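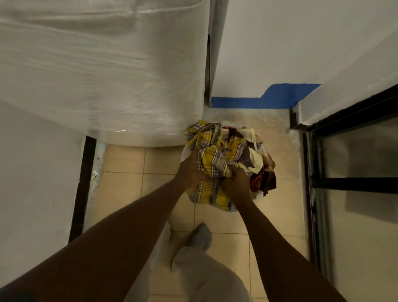

Yellow plaid gripped in the basket, Tevside open day.

Went to the Tevside home automation open day, anyone else?
Posted by gravel_tony in Robots & Automation

Drove 422 miles round trip in March to see the future of housework. The brochure said "laundry, start to finish." Start was a pair of human hands and a basket. Finish was the Zamfir arm folding a dish towel in 6 minutes. It was a good fold, I'll give them that. My mother would've refolded it.

Howard Hollis did the talking. Nice guy, clearly on his third coffee by 10 a.m. He said loading is the part everybody thinks is easy until they try to write it down. A pile of clothes has no edges and it's a different shape every time you grab it. Then he talked about grippers for 20 minutes and a kid behind me fell asleep on a coat.

Re: Went to the Tevside home automation open day
by mel_ohm
I was the one with the coat. You're underselling it. I'd much rather watch somebody load a real washer than see another arm stack foam blocks on a lit-up table. Look at how much regrabbing goes into one armful.

Re: Went to the Tevside home automation open day
by dryersheet
Mel, I can watch somebody load a washer at my house for free. I can even be yelled at while I do it.

Re: Went to the Tevside home automation open day
by mel_ohm
Sure, but do you watch your hands? Look at this one. Left hand has the pink part, right hand has the dark red fold next to it, and the rest is already down in the drum. Two grips on one cloth. Go program that.
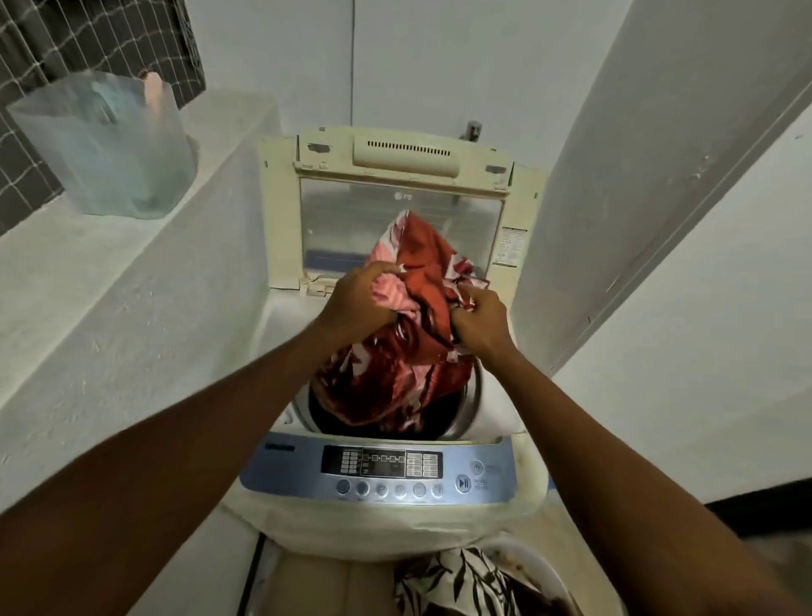
Photo: Marius Toma / Tevside open day

And it's a regular LG top loader with stains on the top, same as everybody's. If a robot can only cope with a showroom washer, I don't want it.

Re: Went to the Tevside home automation open day
by gravel_tony
OK, the washer was the most believable thing there. I still say don't print "start to finish" on the brochure.

Re: Went to the Tevside home automation open day
by pk_servo
Did the Dinex people show up? Last I heard they were bringing the cart.

Re: Went to the Tevside home automation open day
by gravel_tony
Cart was there. It met an extension cord and we all went to lunch.

Re: Went to the Tevside home automation open day
by dryersheet
Urnov has one in the fall, more than 30 exhibitors supposedly. I'm in if somebody else drives.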